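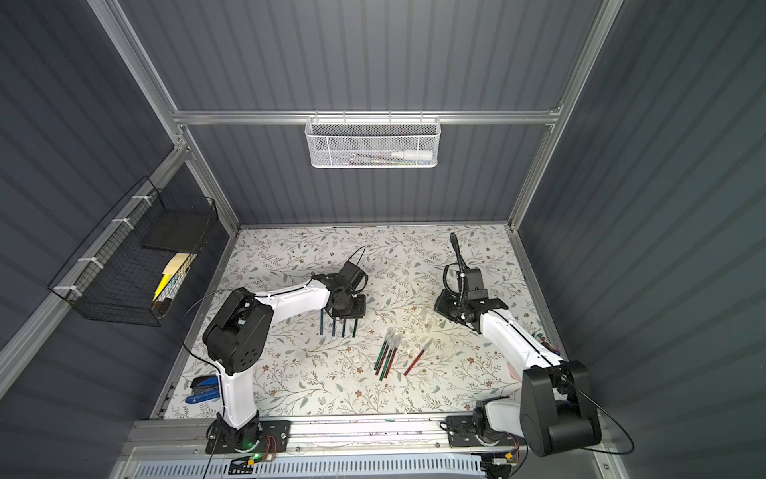 Two-arm cell, markers on the table, corrugated panels on three sides

Grendside Bench Automation Board > Rules and good practice > Do small arms need a written cell standard?

flatpack_otto
Our shop is being asked to adopt the Bimia checklist for every benchtop cell, including the little two-arm one in the photo. It's 12 pages. I've read it twice and I still can't tell what risk half of it is meant to lower. The arms push markers around a table. Has anyone seen this thing prevent so much as a pinched finger?

millrace
Depends what you mean by little. I'd start with the front. You have walls left, right and back, and both arms are bolted to the front rail, which is where a person would stand. What does your checklist say about that side?

flatpack_otto
It says "access shall be considered." That's the whole line. I considered it.

kettle_9
lol. To be fair to Bimia, the section on loose items is decent. You've got a stapler sitting right by the left arm. Ours says nothing stays on the table unless it's part of the task.

flatpack_otto
And who says the stapler isn't part of the task?

kettle_9
Then write it down in the task sheet. That's the rule, one line, takes ten seconds.

Dorrance_Loop
I'm with otto on the paperwork but not on the wiring. Red and black leads in a tangle going to a bare-looking board at the base of the left arm? I'd fail that before I opened any checklist. Cover it, tie it down, label it. The cable looping off the elbow I'd want to watch through the full range of motion before I said anything.

millrace
Same. Also the wire basket on the left wall is held up with zip ties. Fine for sticky notes. I wouldn't let it become the place where tools go.

sprocketeer
We went through this at Zistilano. Logged 109 stops on our bench cells from January to April, and the checklist people were thrilled because they finally had a number. More than 217 signatures went into that log. I asked which stops would have hurt somebody and got a blank look. A stop because a pen rolled under the gripper went in the same column as a stop because someone reached in.

kettle_9
So split the column. That's a bad form, it doesn't mean forms are bad.

sprocketeer
I asked for that. Was told the form comes from Fontana and can't be edited on site.

Dorrance_Loop
Well there's your problem.

flatpack_otto
OK, so what I'm taking to the meeting: fix the wiring, a written rule for who reaches in and when, power off first, task items listed. One page, taped to the outside. They can keep the other 11.

millrace
Put speed and force limits on there too or I'll be the one arguing against you. "It only moves markers" isn't a limit.

flatpack_otto
Fine. One page, both sides.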